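**The Linen Closet Reforms, Part Two**

Readers of the last Tavville Residents' newsletter will remember that the building owns 245 towels, that almost 60 of them are fit to be seen by guests, and that the second-floor closet door has to be closed with a hip. I wrote that item in a temper and expected no reply. Instead I got Aqeel Qureshi from 3B, who used to run the linen room at a hotel in Ralstead and had clearly been waiting years for someone to bring it up.

His position is that we don't have a towel problem. We have a pile problem. A pile has a top, which gets used, and a bottom, which gets forgotten until it smells like a basement. He wants everything in baskets, one sort of cloth to a basket, and he wants us to stop calling it folding when we drop things in from shoulder height.

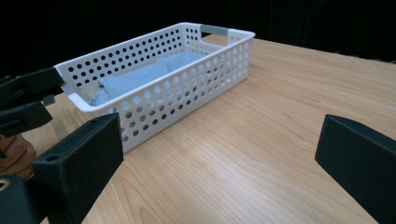
*Light blue cloth, white basket, my usual standard of folding.*

Aqeel's standard is higher. You take the cloth out, lay it on a table (a bed is no good, a bed gives), and smooth it with the side of your hand before you fold anything. Then in half, and in half again, and only then do you look at the basket and decide whether a third fold is needed. I have always done this the other way around, starting with the basket and pushing.

He is also firm on the subject of baskets. They should have holes in the sides so air can get at the cloth, and handles you can find without looking. The lidded wicker ones donated after the Pattinasarany sale are handsome and he would like them gone by September. I have offered them to the plant people on the fourth floor, who said they would think about it in the tone of people who had finished thinking.
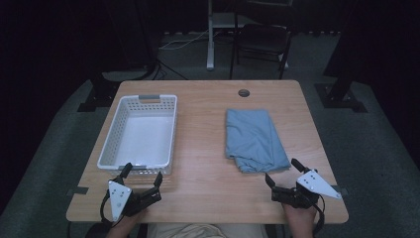 Once the cloth is flat and square, it goes in with the long fold facing you, so that the next person can lift out one piece without bringing up its relatives. I tried it on my own shelf at home and it held for nine days, a personal record. On the tenth I was in a hurry.

The plan, then, is a basket for each kind of cloth and a label on the shelf below it. Labels on the baskets themselves were tried in the old laundry room, and people swapped the baskets. The budget is $60, and the Likesico catalog has already been taken away from me once.

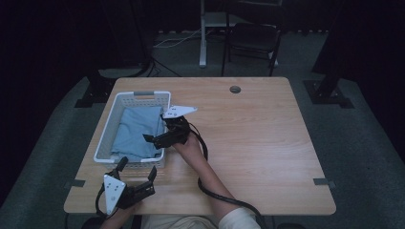 **Do I have to refold something if I only took it out to look at it?**

Please refold it. A towel that has been looked at and stuffed back counts as a pile, and Aqeel checks the closet on his way to get the mail.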